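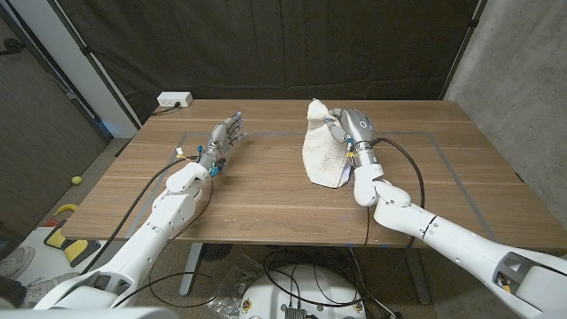 Why does a towel bunch up when it is held in one spot?
Cloth bends very easily. When a towel is held at one spot, the rest of it is pulled down by its own weight and forms folds that spread out from the grip. A stiff sheet, such as cardboard, would keep its shape.

Towels, Folds and Flat Tables
Household Science, Unit 3
Text by Heather Quinlan

What a towel is made of

Most bath and kitchen towels are made of cotton. Cotton fibers are twisted together to make yarn. The yarn is then woven, meaning that one set of yarns passes over and under another set. The yarns that run the length of the cloth are called the warp. The yarns that run from side to side are called the weft.

Many towels have a third set of yarns. These form small loops on the surface. Cloth with loops of this kind is called terry cloth. The loops give the towel more surface, so it can take up more water.

Why cloth folds

Each yarn in a woven cloth is thin and can bend. The yarns can also slide and turn a little where they cross. For this reason a towel can bend in two directions at once. Paper can't do this without creasing.

The way a cloth hangs is called its drape. A thin cloth with a loose weave usually has a soft drape and makes many small folds. A thick cloth usually makes fewer, wider folds.

If you lift a towel from the middle, the cloth rises to a peak at your fingers. The part that has not been lifted stays flat on the table. Between the two there is a slope, and the folds run down it.

What the table does

When cloth moves over a table, the two surfaces rub together. This rubbing force is called friction. It acts against the direction of movement. A polished table gives less friction than a rough one, so the same towel slides more easily on it.

Friction is useful when you fold. It holds the bottom layer in place while you move the top layer. If there is too little, the whole towel travels across the table when you pull one corner.

How to fold a towel flat

You need one dry hand towel and a clear table.

1. Put the towel on the table. Find two corners on the same short side.
2. Hold one corner in each hand and lift. Let the towel hang until it stops swinging.
3. Lower the far edge onto the table first. Move your hands toward you as you lower the rest.
4. Smooth the towel with flat hands, from the middle to the edges.
5. Bring the two corners nearest you to the two corners on the far side. Line up the edges.
6. Turn the towel so that the fold is on your left. Fold it in half again, from right to left.

The towel now has four layers. Each time you fold it in half, the number of layers doubles.

A test to try

Collect three pieces of cloth: a towel, a T-shirt and a cotton handkerchief. Lay each one flat. Pinch it in the center, lift it until no part touches the table, and look at the folds from the side. Draw each one. Write down which cloth makes the most folds and which makes the widest.

Next, drop each cloth onto the table from the height of your elbow. Do this 2 times for each cloth. The shape will be different on the second drop, even if you try to let go in the same way. Small changes in how a cloth is held lead to large changes in how it lands.

Words to know

Drape: the way a cloth hangs under its own weight.
Friction: a force that acts against sliding.
Terry cloth: cloth with loops on its surface.
Warp: yarns that run the length of a cloth.
Weft: yarns that run across a cloth.

Next unit: How Soap Loosens Grease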